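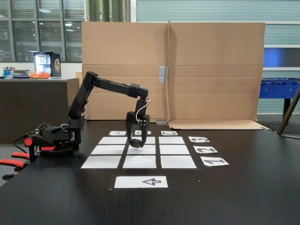

Shahram Mahmoudi replied that the weekly reservation still appeared one hour late on his calendar, although the confirmation message gave the correct time. He had signed out and signed in again as instructed, and asked that the ticket be reopened.

Ticket 490
Service: Kalden room reservations
Site: Drutmont building, second floor
Status: Reopened, then resolved
Priority: Normal

Summary of the problem
Recurring reservations made through Kalden are displayed one hour later than booked in the shared calendar. Single reservations are displayed correctly. The door panels show the same time as the confirmation message. The fault was first reported in November, after the clock change, and was closed once on the assumption that the user's calendar had stored an old copy of the entry.

Work carried out after reopening
The support desk apologizes for the earlier closure. Signing out clears the stored copy on the user's own device only. It has no effect on the entries held by the calendar service, and the instruction should not have been given as a complete answer.

The reservation was opened in the administrator view. Its start time was 9:30 a.m. and its time zone field was blank. A test reservation with the same settings was created for Saturday, when no staff bookings would be affected. It reached the calendar at 10:30 a.m. The same test was repeated with the time zone entered by hand, and it arrived at the correct time.

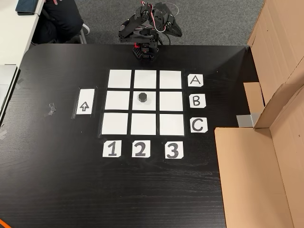
A list of all recurring reservations for the second floor was then exported. It contained 111 entries, of which 31 had a blank time zone. Each of the 31 had been created before the move from the Lanthorpe system, and had been carried across by the import tool. Lanthorpe kept one time zone for the whole building and did not store it with each reservation. Kalden expects to find it on the entry. When the field is blank, the calendar connection falls back to a fixed offset that does not follow the clock change.

Correction
The time zone was filled in on all affected entries, and the calendar connection was restarted at 6:15 p.m. The corrected times appeared within 40 minutes. No reservation was canceled or moved to another room. Some organizers will have received an update notice showing the old and new times. These notices may be accepted or deleted, and neither choice changes the booking.

The default time zone for the building has also been set in Kalden under Site Settings, Regional. The page had been left at "Not selected" during the original setup.

Follow-up from the user
Mr. Mahmoudi confirmed that his calendar and the door panel now agree. He also asked whether a colleague who had declined the series in error could be added back without the series being booked again. This can be done by the organizer: open the series, remove the colleague's name, save, add the name again, and select "Send to new attendees only."

Outstanding
The first and third floors were imported with the same tool and have not yet been checked. A separate ticket has been raised under the name Fallahi and assigned to the calendar team for December. Users on those floors who see a one-hour difference should quote ticket 490 when they write to the desk, and should leave the reservation as it stands until they receive a reply.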